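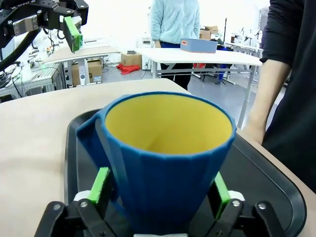 Blue mug with a yellow interior in the green-padded fingers, black tray underneath.

Prevden Table Rules, second edition: review

I've been waiting for somebody to write this book. Prevden Table Rules is a set of working rules for people who share a table with robot arms: small labs, startups, teaching rooms, anywhere two arms and a few humans reach for the same cups all day. You get a spiral-bound handbook, a deck of cards, a pad of log sheets and a roll of colored tape. The handbook runs to 364 pages, and before you panic, the rules themselves fit on 53 cards. The rest is background, worked cases and a very good index (I love a good index, and this one has separate entries for "hand, human" and "hand, robot").

We've been using it since November for pick-and-place work with mugs, cups and trays, and I'm going to be gushing a little, so let me start with what it won't do. It won't replace a proper risk assessment, and it won't certify anything. Viera Štěpánek, who edited this edition, says so on the first page and again at the start of every chapter. If you need a formal sign-off for a cell, go to the safety standards and to someone qualified to apply them. What you're buying is the layer beneath that, the daily habits.

The cards

Each card has one rule on the front in large type and the reasoning on the back. They're blunt. "Say it before you reach." "One voice starts the arms." "If you moved it, log it." My favorite is card 12, which asks that any arm in the room be called by one name and one name only. We had three names for the same arm when we started. "Left" meant the robot's left to some of us and the operator's left to everyone else, and you can guess how well that went when two people were talking over each other. Now left is the robot's left, it's on a card, and the card is taped up where everybody can see it.

The section on objects is where the book really shines. A lot of guides I've read spend their energy on stops and fences and then have nothing to say about the mug. Prevden gives a whole chapter to it! Where does the object start? Who is allowed to straighten it? Does the handle direction count as part of the setup? (Yes, says card 26, and write it down.) There's a nice long discussion of cups with flared sides and of what to check at the finger pads before a shift: pad seated, bolts snug, nothing stuck to the gripping face, cable free through the full swing of the wrist. It takes me two minutes with a flashlight.

Hands in the work area

Chapter 4 is the one I'd make everyone read. It separates reaching, pointing and holding, and treats each as its own act with its own call. Reaching gets "hand in," holding gets "my object," and pointing gets the name of the thing you're pointing at. I rolled my eyes at that the first time through. Then Sibusiso Ndlovu and I tried it for an afternoon and I was sold, because so much of what we do at the table is one person showing another person which cup they mean.

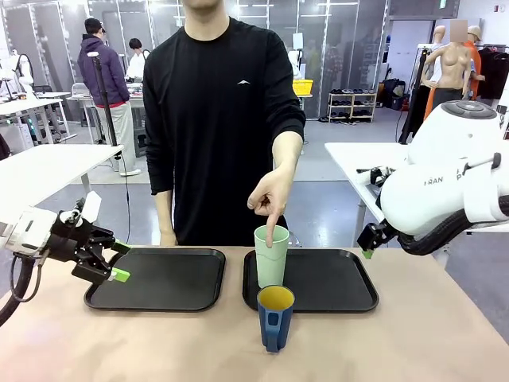
The calls also make the log better. When you say the name of the object out loud, whoever has the pad writes the same name, and the notes match from one operator to the next. Nhàn Phan went back through our older records, 2,881 entries, and found 1,045 that only said "cup." Which cup? No idea. Card 31 now has us writing color and type every time, and handovers are so much easier to read.

I also like how firmly the book treats the pause. A paused arm is still a live arm, in its wording, and the cards never use "stopped" when they mean "paused." You're asked to agree as a group on the state that allows hands in, write it at the top of the sheet, and confirm it from the machine itself. Checking by eye that the arm looks still doesn't count.

What I'd change

The tape is poor. It curls at the corners and leaves gum behind on painted surfaces. We swapped it for Fiadzo floor tape after a few days and haven't looked back.

The log pad is too small for a two-arm setup. There's one column for "gripper" and you end up squeezing L and R in beside each other. Tumelo Mofokeng redrew ours on letter paper with two columns and a box for the tray layout, and I wish the publisher would do the same.

Chapter 9, on visitors, feels thin next to the rest. It tells you to mark a standing line and name a host, fine, but I wanted more on what to do with people who are working nearby and only half paying attention. The first edition apparently had a longer version.

How it compares

I've also used the Trerkason binder, which is cheaper and more detailed on electrical checks. If your worry is cabinets and wiring, get that one. It reads like a form, though, and our copy mostly stayed on its shelf. The Prevden cards come out every morning, and new people pick them up and start arguing about them, which I take as a great sign.

Rating: 4.5 out of 5. Half a point off for the tape and the pad. Buy two decks if you have more than one table, and put your own blank cards at the back. We've added four so far and there's a fifth under discussion about who gets to refill the tray.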